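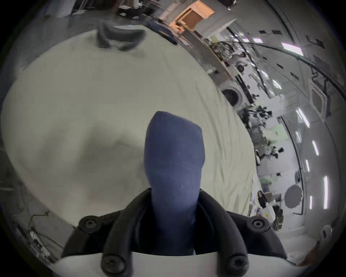
By the Stimstead office | 25 November 2018

87 shares | 22 comments

About Stimstead

We're a laundry. Wash, dry, fold, deliver. Been at it long enough that most of our first customers have kids who use us now.

Started in the back half of a hardware store on Trundine Road. Two washers, one dryer, a folding table that wobbled. The hardware store closed, we took the front half too, knocked the wall through one very dusty January. Same address today. Same front door, the one that sticks. Push hard.

What we do

Household laundry by the bag. Shirts, pressed or hung. Bedding, comforters, curtains if you take the hooks out first (please take the hooks out). Table linens for restaurants. Team uniforms, mud and all. No leather, no fur, no wedding dresses. For those we send you to De Graaf across the river, good people, very careful, not cheap.

Socks get paired. People ask about this more than anything else so it goes on this page. Every sock that comes in gets matched before the bag is closed. Odd ones go in a small paper envelope with your order number on it, and if the partner turns up later we pin it to your next bag. If it never turns up the envelope comes back to you anyway. We don't keep them.

How it works

Drop off at the counter or get on the van route. Vans go out mornings and again after supper. Leave the bag where the driver can see it, with the tag on the outside. Back in two days, next day if you pay the rush fee. Regular bag holds 22 pounds. Stuff it fuller than that and we weigh it and charge the difference, it's on the price sheet.

Notes are fine. "No softener." "Hang the green one." Write them on the tag, not on a loose scrap in a pocket, we've washed a lot of those.

Who works here

Morning crew, evening crew, drivers, one person at the counter who knows everybody's starch preference. Most of us began on the folding tables. New people fold towels for a week before they touch a shirt. Some hate it. Everyone gets fast.

We train in house and pay for the training time. If you want a job, come in and ask, there's a form at the counter. Weekday afternoons are best, mornings are a zoo.

The Fidesov building

We bought it last spring. Used to be a bakery, so good floor drains and a big loading door. The restaurant work is moving over there, which frees up Trundine Road for household orders. Boiler is in. Permits took longer then we planned. Counter service stays where it is, don't go to Fidesov with your bag, there's no counter and the buzzer doesn't work yet.

Soap

Unscented unless you tell us otherwise. We switched after a lot of customers with babies asked. The lavender one is still availible, just check the box.

Lost or damaged

Tell us within a week. Bring the tag. We look first, then we pay.

Phone is answered when the counter is open. After that leave a message, slowly, with your number twice.

1000 likes | 1481 views | Share this page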